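시험관 집게 놓침 사고, 원인은 '좌표 원점'이었다… Wollbridge, 가상 실험실 재현 결과 공개

2019년 5월 7일

실험실 자동화 업체 Wollbridge가 지난 4월 자사 시험실에서 발생한 시험관 놓침 사고의 조사 결과를 내놓았다. 다친 사람은 없었고 시료도 연습용 착색수였지만, 로봇 팔이 잘못된 높이에서 집게를 여는 동안 제어 소프트웨어는 작업이 정상이라고 계속 보고했다. 이번 발표에서 가장 반가운 대목은 회사가 이 과정을 숨김없이 펼쳐 보였다는 점이다. 로그와 도면, 가상 환경에서 다시 돌린 동작까지 함께 나왔다. 실험실 로봇을 오래 지켜본 사람이라면 이런 자료가 얼마나 귀한지 안다!

사고는 칭량 전 준비 작업 중에 일어났다. 로봇 팔이 랙에서 시험관을 뽑아 저울 쪽으로 옮기고, 무게를 잰 뒤 다시 랙에 꽂는 흐름이다. 사람이 하면 하루 종일 손목이 뻐근해지는 일이고, 로봇에 맡기기에는 더없이 좋은 일이기도 하다. 문제의 회차에서 팔은 시험관을 랙 구멍에 넣기 전에 집게를 열었다. 시험관은 옆으로 기울어 떨어지며 깨졌고, 팔은 그대로 다음 위치로 넘어갔다. 담당자가 비상 정지를 누를 때까지 같은 동작이 두 번 더 이어졌다. 세 번 모두 제어 화면에는 '완료'가 찍혔다. 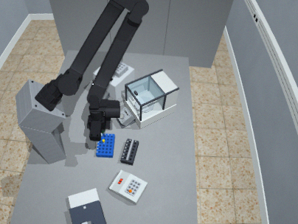

Wollbridge는 사고 직후 설비를 세우고 Kallura라는 이름의 사내 시뮬레이터로 작업대를 통째로 옮겨 그렸다. 실물을 다시 움직이기 전에 가상 공간에서 같은 실수를 끌어내 보자는 생각이었다. 이 모델은 꽤 꼼꼼하다. 파란 시험관 랙 바로 위에 검은 집게가 내려와 있고, 그 오른쪽으로 검은 튜브 홀더가 살짝 비스듬하게 놓여 있으며, 유리 바람막이를 두른 분석용 저울도 같은 작업대를 나눠 쓴다. 조사팀은 장비의 배치가 조금만 달라져도 팔이 접근하는 각도가 바뀐다고 보고, 사고와 직접 상관이 없어 보이는 장비까지 모델에 남겨 두었다. 이 결정이 나중에 큰 도움이 됐다.

처음 의심받은 것은 집게였다. 손가락 안쪽의 마찰 패드가 닳아 시험관이 미끄러졌으리라는 추측이 내부에서 가장 힘을 얻었다고 한다. 조사팀은 패드를 떼어 새것과 비교하고, 쥐는 힘을 평소의 90퍼센트와 70퍼센트로 낮춰 가며 가상 환경에서 이송 동작을 700회 반복했다. 결과는 뜻밖이었다. 힘을 낮춘 조건에서도 이동 중에 시험관이 빠지는 일은 한 번도 나오지 않았다. 집게는 멀쩡했고, 시험관을 놓은 것은 놓으라는 명령을 받았기 때문이었다.

그다음으로 들여다본 것이 좌표다. 원인은 여기에 있었다. 4월 초 정비 때 랙 받침을 더 낮은 것으로 바꾸면서 담당자가 작업대의 기준 높이를 새로 입력했는데, 이 값이 동작 계획 쪽에만 반영되고 집게 제어 쪽에는 옛 값이 남아 있었다. 두 프로그램이 서로 다른 바닥을 믿고 있었던 셈이다. 팔은 새 기준에 맞춰 내려가고, 집게는 옛 기준으로 '도착했다'고 판단했다. 차이는 60밀리미터. 시험관 입장에서는 허공이나 다름없는 높이다.

완료 보고가 계속 뜬 이유도 같은 곳에서 풀렸다. 집게 제어 프로그램은 손가락이 끝까지 열렸는지만 확인했다. 열렸으면 내려놓은 것으로 쳤다. 랙 구멍에 시험관이 들어갔는지 따로 보는 단계는 설계 초기에 있었다가 속도를 높이는 과정에서 빠졌다고 보고서는 적고 있다. 당시에는 좌표가 어긋나는 일이 없었으니 빼도 탈이 나지 않았다. 회사는 이 부분을 '가장 뼈아픈 판단'이라고 표현했다.

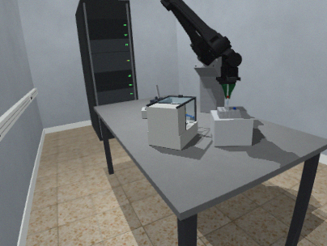
재현 시험의 백미는 두 번째 단계였다. 조사팀은 옛 높이와 새 높이를 일부러 섞어 넣고 사고 당일의 명령 기록을 그대로 흘려보냈다. 그러자 가상의 팔이 실물과 똑같은 순간에, 똑같은 높이에서 집게를 열었다. 기록 속의 관절 각도와 시뮬레이터의 관절 각도를 겹쳐 보니 눈에 띄는 차이가 없었다. 사고 분석에서 이렇게 깔끔한 재현을 얻는 경우는 흔치 않다. 실물 유리관을 하나도 더 깨지 않고 거기까지 갔다는 점도 박수를 받을 만하다.

뜻밖의 소득도 있었다. 주변 장비를 모두 남겨 둔 덕분에 조사팀은 기준 높이가 반대 방향으로 틀렸을 때의 상황까지 살펴볼 수 있었다. 이번에는 집게가 너무 일찍 열렸지만, 오차가 뒤집히면 팔은 랙을 지나쳐 더 내려가려 한다. 시험관이 구멍 바닥에 눌려 부서질 수 있고, 경로에 따라서는 팔꿈치 쪽 링크가 저울에 지나치게 가까워진다. 시뮬레이터에서는 이 조건의 일부 회차가 충돌 경고로 끝났다. 실제 설비에서 일어난 적은 없는 일이지만, Wollbridge는 이것 역시 보고서에 실었다. 시료가 착색수가 아니라 부식성 용액이었다면 이야기가 전혀 달라졌을 것이라는 설명도 덧붙였다.

조치는 세 갈래로 나뉜다. 우선 기준 높이를 한 곳에만 저장하고 모든 프로그램이 그 값을 읽어 가도록 바꿨다. 값이 바뀐 뒤에는 시험관 없이 느린 속도로 한 바퀴를 돌아야만 본 작업이 열린다. 빠졌던 확인 단계도 되살아났다. 집게는 손가락을 열기 직전에 아래에서 올라오는 힘을 재고, 받쳐 주는 것이 없으면 시험관을 쥔 채 멈춘다. 이때 화면에는 '완료'가 아니라 '지지면 없음'이 뜬다. 마지막으로 같은 위치에서 두 번 연속 이상이 감지되면 전체 작업을 중단한다. 이번처럼 같은 실수가 되풀이되는 일을 막기 위한 장치다.

느려지지 않느냐는 질문이 당연히 나온다. 회사는 확인 단계를 넣은 뒤 시험관 하나를 옮기는 시간이 조금 늘었다고 인정했다. 다만 구체적인 수치는 실물 시험이 끝난 뒤에 밝히겠다고 했다. 현장 반응은 대체로 너그럽다. 깨진 유리를 치우고 작업대를 닦고 한 묶음을 처음부터 다시 준비하는 시간을 떠올리면 몇 박자 늦는 것쯤은 괜찮다는 것이다.

같은 제어 프로그램을 쓰는 곳에도 소식이 전해졌다. 시험관 취급 설비를 함께 개발해 온 Aguiar는 자체 점검에서 비슷한 이중 저장 항목을 찾아내 수정했다고 밝혔다. 높이가 아니라 집게 길이 값이었고, 두 값이 우연히 같아서 그동안 문제가 드러나지 않았다. 이런 것이 공개의 힘이다! 한 회사가 깨뜨린 시험관 세 개 덕분에 다른 회사는 하나도 깨뜨리지 않고 같은 구멍을 메웠다.

Etlow에 있는 Wollbridge 시험실은 아직 실물 작업을 재개하지 않았다. 수정된 프로그램은 먼저 Kallura 안에서 전체 작업 목록을 통과해야 하고, 그 뒤 빈 플라스틱 튜브, 물을 채운 튜브, 유리 시험관 순으로 올라간다. 각 단계에서 집게가 '지지면 없음'을 제대로 띄우는지 보려고 랙을 일부러 치워 둔 회차도 섞는다고 한다. 로봇이 멈춰야 할 때 멈추는지 확인하는 시험이라니, 보는 쪽에서도 은근히 기대가 된다.

회사는 재현에 쓴 작업대 모델과 명령 기록 일부를 협력 연구실에 제공할 계획이다. 제공 범위에는 오차가 반대로 들어간 조건도 포함된다. 기존 설비를 운영 중인 곳에는 받침이나 랙을 교체한 뒤 동작 계획과 집게 제어의 기준 높이가 일치하는지 직접 대조하고, 일치가 확인되기 전에는 시험관을 올리지 말 것을 권고했다. 수정판 배포 일정은 실물 시험 결과와 함께 공지된다.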